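Section 4: Cable Checks and Gripper Set-Up

This section applies to all student teams using the Grodudix arm in the Gosstead Secondary School Robotics Club. It is to be completed at the start of every session, before the arm is powered. Teams preparing for the Vaughan Challenge must also enter the results in the team log.

4.1 Before you begin

The team member acting as operator must have completed the safety briefing with Ms. Prydderch or Mr. Howells. A second team member must be present as spotter. Long hair is to be tied back, and lanyards and loose sleeves secured.

CAUTION: Do not reach between the gripper fingers while the arm is connected to power. Switching off the control program does not remove power from the motors.

4.2 Inspecting the fingers and wiring

1. Confirm that the power supply is switched off at the wall and unplugged from the arm.

2. Support the forearm with one hand and open the fingers gently with the other. Do not force them past the stop.

3. Check the gripping surface of each finger. Record any worn, torn or lifting areas in the log, with the colour of the team's tag.

4. Follow each cable along its length with a fingertip. Coiled leads must be free to stretch, and no cable may pass through the closing path of the fingers. 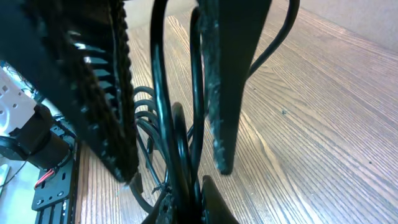
5. Check that each cable tie is snug but does not pinch the wire. Replace any tie that has been cut or has slipped.

6. Move the wrist by hand through its full range. If a cable pulls tight at any point, stop and ask a supervisor to reroute it.

NOTE: Replacement finger pads are stored in drawer 13. Please sign for each pair taken.

4.3 Preparing the cable-sorting exercise

The junior division task asks the arm to pick up one cable from a loose pile and place it in the tray. Only cables from the practice bin may be used. They must never be connected to a power source during the exercise.

1. Clear the work surface of tools, drinks and notebooks.

2. Drop the practice cables onto the surface from a low height. Do not arrange them by hand, as the judges will not do so at the competition.

3. Restore power and run the program Bumska in slow mode. The speed setting must read 118 or lower.

4. Lower the gripper until the fingers are just above the pile, then pause the program.
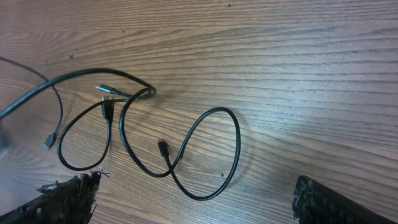
Figure 4-2. Practice cables on the work surface, with the gripper fingers at the near edge.

5. The spotter calls out which cable is to be lifted. The operator resumes the program only after repeating the call aloud.

6. If a cable catches on a finger, press the stop button, unplug the arm and free the cable by hand.

Faults that cannot be cleared by following these steps are to be reported to Hiyori Takagi in Room 215 by the end of lunch on Thursday.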